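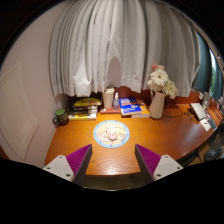
Page last changed: 2026-01-24

Study Spaces and Desk Use in the Tedar Building
Student project report, Flerkosville
Author: Syafiqah Sopacua

1. Purpose

The project examined how students choose a place to work in the Tedar building, and whether the present booking rules suit them. It was carried out for the second-year module on shared buildings.

2. Method

A paper form was handed out on the Jalia and Rustad floors in March. Of 300 forms, 200 were returned complete. Group rooms were left out of the study -- they are booked through a separate system.

3. Findings

Noise was the reason most often given for moving to another desk. Lighting came second, chiefly among those who work in the evening. Of the complete forms, 100 came from students who had never booked a desk and did not know that booking was possible. Several respondents asked for longer loans of desk lamps.

4. Recommendations

The booking rules should be displayed at the entrance to both floors. The limit of 2 hours should be lifted outside the examination period.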